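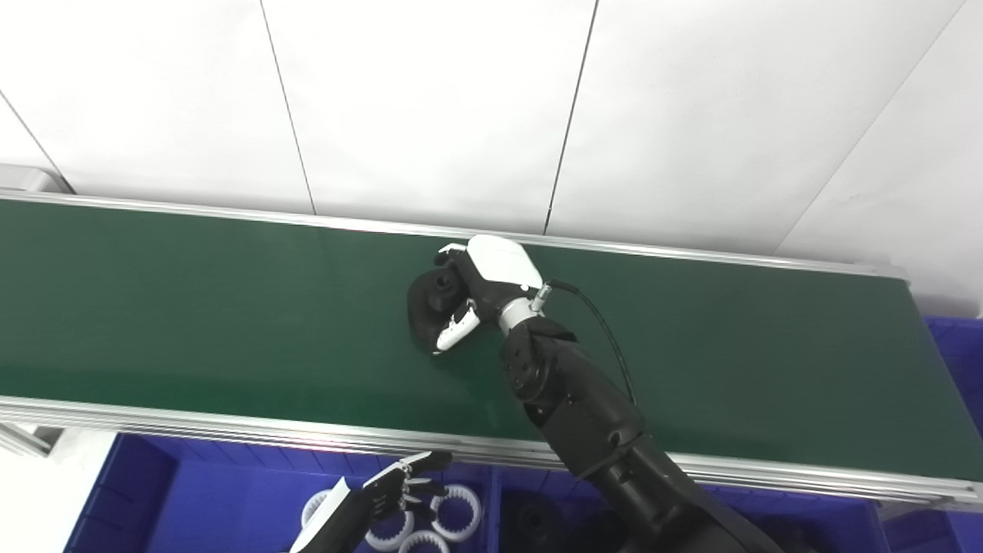
Last updated: 2021-03-13

I finally opened the Wiston Dry Cider last night. It had been in the back of the fridge since October, when I bought it along with two bottles from Goltau and then forgot which one I was supposed to drink first. I drank the Goltaus first. They were fine. One was a perry and the other was a sweet cider with too much cinnamon in it, and I don't have much more to say about either of them.

The Wiston is different from most of what I can buy near my apartment. The cider shelf at my store is mostly cans, and mostly sweet. There is usually a rosé, something with pineapple, and something with hops. I don't mind the hopped ones. But I grew up thinking cider was the cloudy stuff you got in a plastic jug in the fall, and the first time I had a really dry one, at a friend's wedding, I thought it had gone bad. It took me a few more tries before I liked it. Now it's mostly what I look for.

The label says it's a blend of 4 apple varieties, but it doesn't name them. I wish it did. If you're going to print the number you might as well print the names. It comes in a big bottle with a crown cap, and I paid $12 for it, which is more than I like to pay for cider but less than I'd pay for a bottle of wine of the same size.

It pours a pale gold with a slight haze. There's some fizz when it first goes in the glass and then it settles down to almost nothing. I left the last inch in the bottle because there was a layer of sediment at the bottom. I've had people tell me to swirl it in. I tried that once with a Moltlow and got a glass that tasted like bread dough, so now I leave it.

The smell is green apple skin and a little bit of hay. There is also something like the inside of an old cupboard, which sounds bad and isn't. As it warmed up I got more of the cupboard and less of the apple. I probably had it too cold to start with. My fridge runs cold and I didn't think to take the bottle out early.

First sip was very dry and pretty sharp. After that it got easier. There's a bitterness at the end, like strong tea that's been left a minute too long, and it stays around for a while. I didn't notice any sweetness at all until the second glass, when I had it with food. Dinner was pork chops and roasted potatoes. The potatoes were good with it. The pork chops I overcooked, so I can't say much about that pairing. I also tried it with some sharp cheddar afterward and that was the best of the lot.

Tala Sayegh, who got me into this in the first place, says I should be comparing it to the Mabaso Farmhouse. I've had that one 3 times now and liked it twice. The good bottles were a lot like this but rounder, with more fruit in the middle. The other bottle smelled strongly of vinegar and I poured it down the sink. I don't know if it was stored badly or if they just vary that much. The Wiston tasted clean all the way through, so if I had to hand somebody a bottle without trying it first, I would go with this one. If I knew I had a good Mabaso, I'd go with the Mabaso.

I've been keeping notes on these in a spreadsheet. This is number 34. I don't give scores because I tried that for the first dozen or so and ended up giving nearly everything a 7. What I do now is write down whether I'd buy it again, with three choices: yes, no, and if it's on sale. The Wiston is a yes. The Goltau perry is an if it's on sale. The cinnamon one is a no.

A couple of people wrote in after my last post to ask how long an open bottle keeps. I put a stopper in it and put it back in the fridge, and I try to finish it the next day. The fizz will be mostly gone, but the dry ones don't seem to suffer for it. I had the rest of this one at lunch today and it had gone completely flat. The bitterness was softer and I could smell more apple. I wouldn't say it was better, but I finished it.

I did look to see if Wiston makes anything else. There's a still version that comes in a smaller bottle, and a sweeter one that I'll probably skip. My store doesn't carry either. The guy at the register said he could order the still one if I took at least two bottles, so I said okay and gave him my number. I also have a Moltlow single variety in the closet that I bought in January. I'll open that one next and write it up once I've had a chance to try it, and this time I'll take it out of the fridge half an hour early.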